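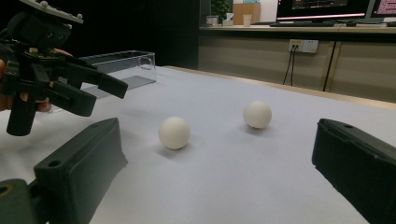 Two white balls on a white tabletop.

MEDIA RELEASE
June

Renters' group questions Fornden's "100 per cent recyclable" packaging claim

The Skudholm Consumer Network is asking packaging supplier Fornden to show its working on a claim printed across its new mailer range.

Fornden says the mailers are "100 per cent recyclable". The network rang 60 councils and found 5 that would take them in a kerbside bin.

"Recyclable where, and by whom?" said network spokesperson Pallavi Ahuja. "A label that holds up in a lab isn't much use to someone standing at the bins."

Fornden has pointed to a report by consultants Levex. The network has asked for a copy twice and received a one-page summary — with no test method and no author named.

A petition calling for the full report has 1279 signatures. Policy officer Yaryna Moroz will lodge it with the company this month.

Media contact: Marichka Zakharchenko, Skudholm Consumer Network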